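FOR IMMEDIATE RELEASE

Furnival Pantry Swap Opens Its Shelves for a Second Winter

FURNIVAL – Okay, so we're doing it again! The Furnival Pantry Swap is back this November in the old Batudero shoe store on the corner, and this time we've got the whole ground floor instead of just the bit by the window. I'm writing this release myself, same as last year, so please forgive the brackets. (There will be brackets.)

If you missed us the first time around, the idea is simple. You've got food in your cupboard that you're never going to eat. I had a bag of split peas that moved apartments with me twice. You bring those things in, you put them on a shelf, and you take home something you'll cook. No points, no tokens, no forms. If you have nothing to bring, come anyway and fill a bag.

Last winter we moved 2700 items in nine weeks, and I still can't quite believe it when I type it. We'd planned on running for a month and closing up before the holidays. Then people kept coming by with boxes, and Batudero very kindly kept forgetting to ask for the keys back.

So what's new? Well, the hours, for a start. We'll be open until 9 p.m., which was easily the biggest request we got. Plenty of you work late and were tired of peering through the window at a dark room. We've also got a proper fridge, on loan from Trukama, the appliance repair shop two doors down. That means butter, eggs and cheese can come in for the first time, as long as they're sealed and in date. Please no opened jars. I say this with love, and I say it to the person who left the half jar of pickled beets.

The long shelf along the back wall is staying exactly as it was. Cans at the left, dry goods in the middle, baking stuff at the right, and a basket at the end for spices and those little packets everybody hoards. I know some of you wanted it rearranged by meal. We tried it one afternoon and I spent the whole time arguing with myself over whether chickpeas are lunch.

We're also starting something called Skeratura, and I'm ridiculously excited about it. It's a free recipe sheet, printed on both sides, and every recipe on it has to be made from things that regularly turn up at the swap. Soup features heavily. So does gelatin, because people buy it for one dessert and then never touch the other boxes. The first issue has a tomato rice bake, a fried Spam and cabbage supper that my whole stairwell now asks for, and a lime gelatin salad that I expect to get letters about.

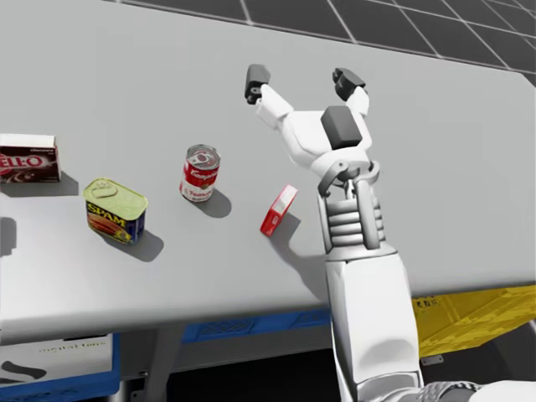
Pantry regulars: Jell-O, Spam and Campbell's tomato soup are the sort of thing we're always glad to get.

We'll print 100 copies of the first Skeratura and leave them by the door. If they run out, ask and we'll run off more. And if you've got a recipe of your own, write it down and drop it in the shoebox on the counter (yes, a genuine Batudero shoebox, size 9). It doesn't need to be fancy. It needs to be something you've made more than once, with amounts in it. "Some flour" is how my grandmother wrote recipes and I've never gotten one of them right.

A few practical bits. The entrance is on the side street this year, up the ramp, so strollers and wheelchairs can come straight in. There's parking behind the building after 5 p.m. We can take canned and packaged food, pasta, rice, cereal, oil, tea, coffee, baby food and pet food. Dented cans are fine if the dent is small and the seam is okay. We can't take home canning, I'm sorry, however good your peaches are. Whatever we've still got when we close goes to the Furnival school kitchen, where they were very polite last time about receiving that much creamed corn.

We could use a few more hands for the setup, too. There's shelving to carry in from the basement, and the front window needs a good wash. I'll bring coffee and a big pan of the rice bake. If you'd like to help, stop by the shop any evening in the last part of October and knock loudly, since the bell hasn't worked since the shoe store days.

Reporters and photographers are welcome during any open hours. Come hungry, and bring a can of something.

About the Furnival Pantry Swap: We're a small neighborhood food exchange, run by people who live within walking distance of it. Everything on the shelves is free, and everyone is welcome.

Media contact: Furnival Pantry Swap, care of the former Batudero store, Furnival. Leave a note in the mail slot and we'll call you back.

###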